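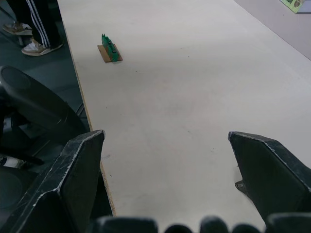

Fig. 1. Green piece on a cardboard base, white tabletop.

How a Split Heals: Rival Wings of a Regional Party in Trellby and Prarkeditz
Student project report, Local Government and Politics

Why we picked this topic

Most of what we read in class about political parties was about how they win. We wanted to look at what they do when they are fighting with themselves, which turned out to be so much more fun than we expected! The Igwe Party has run in local elections in our region for as long as any of us has been alive, and in 2000 it broke into two wings over who should be its candidate for district chair. The Trellby wing backed the sitting chair. The Prarkeditz wing wanted an open vote of all paid-up members. Both sides kept the party name, both kept using the green leaflets, and for a while both sent out invitations to the "annual members' meeting" in different towns on the same evening.

We asked one main question: what brought the two wings back into the same room, and did the peace terms change how the party picks candidates now?

Sources and method

We used three kinds of material. First, the back issues of the Tistik, the weekly paper that covers both towns and prints its letters page in full (we love the letters page). Second, the party's own newsletters, which the Trellby library keeps in gray boxes with the local history collection. Third, interviews with people who were members at the time. We promised not to use names, so in this report they are "a Trellby member" or "a former ward organizer."

We sorted everything by date and marked each item as coming from one wing, the other, or neither. Where a newsletter and the Tistik told different stories about a meeting, we wrote down both and asked about it in the interviews. Each interview was planned to last 60 minutes. The one with the former ward organizer went way past that, and we didn't mind at all.

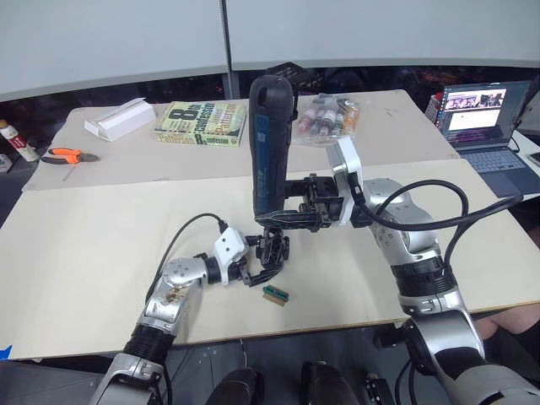 What the record shows

The early newsletters are angry. The Prarkeditz wing called the candidate choice "a decision made in a kitchen," and the Trellby wing replied that its opponents had missed the deadline to object. Reading them side by side, we noticed that they hardly ever argue about policy. Both wings wanted the bus service extended, both were against selling the market hall, and their election leaflets could almost be swapped. The quarrel was about procedure, and about who got told what and when.

Invitations come up again and again. A Prarkeditz member told us she would have accepted losing the vote if she had received the letter calling it. A Trellby member was just as sure that the letters were mailed. We found a copy of the letter in the library box, with no list of who it went to, so we can't settle this one.

The first joint meeting took place in a school gym in October, halfway between the towns. According to the Tistik, it started at 7 p.m. and the first item was where the next meeting should be. We laughed when we read that, but the former ward organizer said it was the smartest thing on the agenda. It gave people something small to agree on, and they did agree: Prarkeditz, then Trellby, taking turns.

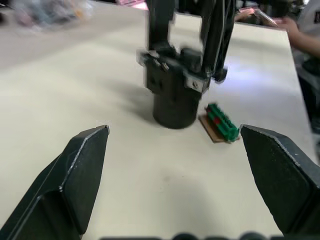

After that came the harder part, the rule for choosing candidates. The two wings settled on a members' vote with written notice, and a five-person panel to hear complaints before the ballot goes out. Two seats on the panel belong to each town, and the chair rotates.

Did the rule stick? Mostly yes. The panel still exists and the notice letters still go out. Turnout at the members' vote has been higher in Prarkeditz than in Trellby every time the newsletter reports it, and several Trellby members told us they find this annoying. One said the vote is "a Prarkeditz hobby." So the old line between the wings is still there, only now it shows up in a ballot count.

Limits and what we would do next

The Trellby newsletters are complete, while the Prarkeditz ones have gaps, including the whole spring before the split. Our picture of that side leans on memory more than we would like. We also spoke mainly to people who stayed in the party. The ones who quit probably remember it differently, and we would love to find some of them for a follow-up.

The interview notes and our timeline are in the appendix, with the Tistik articles listed by headline.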